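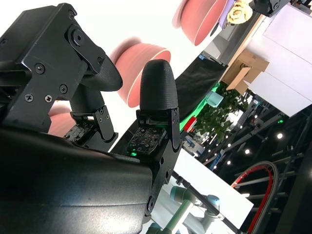
The letter reached the Sesdale office in March. It was one sheet, unsigned, with a grid reference and the words "under the second drain."

Enda Ó Súilleabháin logged it as item 1257. He had logged eighteen letters about the Drender men, and two had been worth a dig. He plotted the reference on the old survey map. It fell on the east side of the bog, 163 meters past the limit of the last search.

Sigita Strazds read the sheet twice through its plastic sleeve.

"The drains were renumbered," she said. "Which second drain?"

"Depends when he learned to count them."

She pulled the drainage file. Before the forestry work the numbers ran from the road. Afterward they ran from the river. The writer had used the old order - he had been there early, or had been told by someone who was.

They drew up the request for ground radar, a pump and a digger with a flat bucket. Cost went in one column, depth of peat in another. There was no column for the source.

At 4:40 Enda called Mrs. Evine. The procedure required that families hear before the press did. He gave her the facts in the set order: a letter, a location, no finding, no promise.

She asked if the handwriting was old.

"It's shaky," he said. "I can't tell you more than that."

"Then go soon," she said.

He wrote down the time the call ended. Sigita had already moved the request to the top of the tray.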